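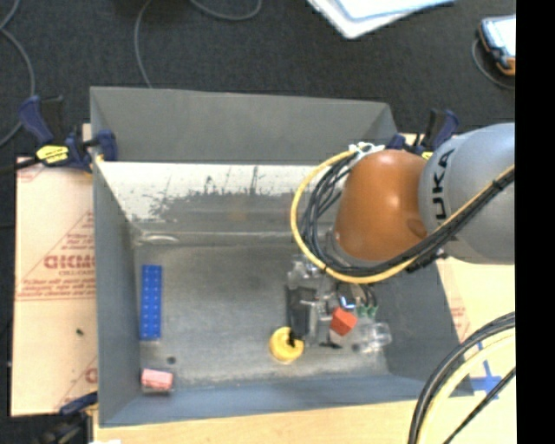

Unit 6: Inland terminals and dry ports
Lecturer: Thandeka Mabaso

Reading for this unit: the Kustow case pack, sections 2 and 3. Bring it to class.

1. What a dry port does
A dry port is an inland terminal with a direct rail or road link to a seaport. Containers can move there under customs bond, so duty and inspection are handled inland. The shipper deals with the dry port as if it were the quay.

2. Who pays for what
Terminal handling charge: lifting the box between ship, yard and train.
Storage: charged by the terminal when a box stays past its free days.
Demurrage: charged by the shipping line while a full import box sits in the terminal too long.
Detention: charged by the line when the box is outside the terminal and comes back late.
Students mix up the last two every year. Check where the box is before you answer.

3. Case: Kustow
Kustow is a rail-served terminal run by Drosano under a lease. The yard has 1200 ground slots. In the case year, 830 were in use on an average day. Gitau Barasa's note in the pack argues that the yard was full in practice well before every slot was taken, as stackers need room to dig out lower boxes. Natalie Oakley's reply blames late customs release. Read both and compare their dwell time tables.

4. Terms to know
Dwell time, free days, bonded transit, reefer plug, gate cut-off, empty repositioning.

5. Assignment
Write two pages on whether Drosano should extend the yard or shorten the free period. Use the tariff in the pack and show your storage revenue working. Hand in by 31st October to Faraji Mussa. Marked papers come back in November.

Next unit: rail slot contracts (Mabula case)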